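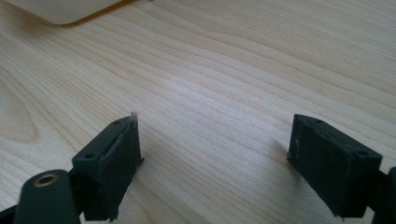 ## Ticket 437: replacement finger pads, hand-held gripper

**Status:** waiting on quote
**Opened:** 2018-09-26

- Pad on the left finger is uneven and a little worn along its edges. Right finger has small scuffs on the front face.
- Asked Clornow for a price on 70 pads. They quoted 1085, shipping not included.
- Rukonow wants 2284 for pads plus new finger blocks. Over budget — on hold until December.
- Check that the hole pattern matches before ordering. Two screw holes on top of each block.

Next: Trultiria to confirm lead time.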